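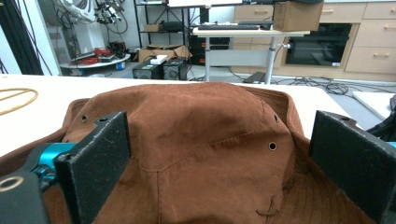 Snorkelling off Viltik in February with a scalp that burns through cloud – what do people do? We've got a week in a rented flat, no boat, and I'd like to get in from the shore most mornings. I burn along the parting within minutes. My present kit is a brown bucket hat with little metal eyelets in the crown and a wide brim that curls up at the back, and it's fine for the walk to the beach. Afloat it's a drogue. I tried it over a mask strap at our local pool and was asked, quite kindly, to stop. Swim cap? Hooded rash vest? Also, is the north side any good for a nervous spouse who doesn't like weed touching her legs?

Posted by saltedherring

Hooded rash vest, every time. Get one with a snug hood and put the mask strap over the top of it, but keep the hood edge well clear of the mask skirt or you'll spend the morning emptying the thing out. A silicone cap works but you'll look like a thumb, and it leaves your neck to its fate.

As for the north side, I'd take her to the steps at Nundholm instead. It's sand for the first 18 metres or so, then low rock with plenty of small fish, and the weed mostly keeps to the left of the old slipway. Go in by 10 in the morning. After that the wind gets round the point and you'll be looking at soup. There's a bus from Viltik but it runs when it feels like it, so have a taxi number on you. Parking is free and full.

Leave the bucket hat in a bag on the steps with your shoes inside it. Mine blew off at Nundholm and for all I know it's a reef now.

Posted by finsandcrumpets

just use suncream

Posted by dave_on_tour_5

Suncream in the parting is miserable, it runs straight into your mask, and some of the bays ask you not to wear it in the water. Check the board at the car park.

I'd second the hood. I bought mine at Rathore, the shop by the Serkbridge ferry, where the hire masks are also decent. Try one on before you pay and breathe in through your nose: if it doesn't stick to your face, hand it back. For the weed, long thin leggings. She'll still know it's there but she won't have to meet it.

Posted by Mrs Limpet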